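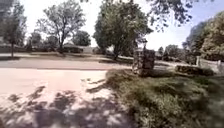

So-yul said I had the story wrong, that Grandpa never lost the accordion at all, he sold it, and everyone in the family knew except me.

I had been telling it at parties for 16 years! In my version he left it on a bus in April, coming home from a wedding, and walked the whole route back calling for it like a dog. People love that part. I do the voice and everything.

"Sold it to who?" I asked.

"Vernon Bélanger," she said, chewing. "For 122 dollars. Mom has the receipt."

Well, I knew Vernon. He lived five streets over and fixed radios under the name Jemusico, which was painted on his mailbox, and he'd given me peppermints when I was little. I put my shoes on and left my cousin sitting there with the rest of the dumplings.
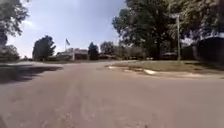 I practiced what I'd say the whole way over. I had a polite version and a rude version, and by the time I got to his porch I'd mixed them up so badly that what came out was, "Sir, I believe you bought my grandfather."

He let me in anyway. He was nearly deaf by then, so maybe he heard something nicer.

The accordion was on top of the piano with a dish towel over it. Red, with two dead keys, exactly the two Grandpa used to skip when he played for us (I always thought that was just how the song went). Vernon put it in my lap and it let out this awful wheeze, and I started laughing, and then I wasn't laughing so much.

"He came by on Thursdays to play it," Vernon shouted. "Never paid me a cent for the visits!"

Thursdays. Grandpa had told us Thursdays were for the dentist. All those years, and we'd never once wondered about his teeth.

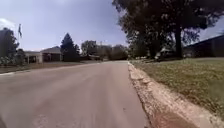 I asked what he wanted for it, and he named the same price, to the dollar. I had nine on me, plus a coupon. We settled on the nine and a promise that I'd come back and play, which I told him was a terrible deal for his ears. He said, "What?"

So I carried it home, and it wheezed at every step. So-yul had finished the dumplings.

"Are you going to fix the story now?" she said.

I told her I'd think about it. I still like the bus.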